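**Ticket: sync drops half the recipe box after import**
Status: open, then solved (see bottom)
App: Nondia desktop, syncing to the Kallio server at the Kornville house
Priority: low, but I really want this fixed before December

**First report**

First off, I love this app. I moved my whole recipe collection into it last month and cooking from it has been a joy. The scaling button alone is worth the switch!

The trouble started when I imported the Okeldale collection, which is my grandmother's cards typed up over many years, plus all the preserves and drinks I've added since. It's a big file, 3,000 recipes. The import finishes with a green check mark and everything shows up on the desktop. Then I sync, open the tablet in the kitchen, and whole categories are gone. Soups are fine. Breads are fine. Drinks, Preserves and anything under "Citrus" come up blank.

Things I tried before writing:

- Signed out and back in on the tablet
- Deleted the tablet app and put it back
- Synced with the desktop plugged into the router (same result, only faster)
- Exported just Soups and imported it again. Worked perfectly! 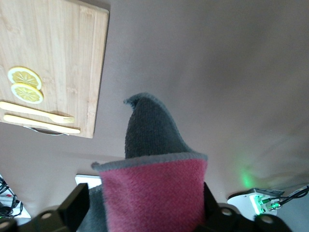
The log on the server side stops at the same spot every time. I pasted the last lines:

```
sync: batch 27 ok
sync: batch 28 started
sync: batch 28 rejected, name too long
sync: finished with warnings
```

So batch 28 is the one to look at, I think. The desktop never shows me the warning, only the check mark.

**Update, same evening**

Found out where the log viewer has a filter (great feature, by the way, I had walked right past it). With warnings only, the rejected entry is a lemon cordial. My grandmother gave her cards very long titles, and when I typed this one up I put the whole story of the recipe into the title field. It goes on for several lines. I checked the settings page on the server and the limit for a title is 400 characters.

Shortened it to "Lemon cordial, the long way" and moved the rest into Notes. Ran sync again. It got past 28 and stopped later on a marmalade with the same problem. Progress!

**Update, 9:40 pm**

Wrote a small filter on the export file to list every title over the limit. There were 21 of them, nearly all preserves. I fixed them by hand, which took a while, mainly on account of reading them all. Some of those stories are wonderful and they sit much better in Notes, where the tablet shows them in full under the ingredients.

Imported the fixed file, synced, opened the tablet. Everything is there. Drinks, Preserves, Citrus, the lot!

**Requests, if there's room on the list**

1. Show the sync warning on the desktop, with the recipe title.
2. Skip the one bad recipe and carry on with the next. Losing everything behind it is what made this look so scary.
3. Put the title limit on the import screen.

I'm happy to send the original file if you'd like something to test against, and I can try a beta build on the tablet too.

**Resolution**

Closed by reporter. Cause: titles over the server limit. Workaround: shorten the title, move the extra text to Notes, import again. Requests 1 and 2 copied to a separate ticket.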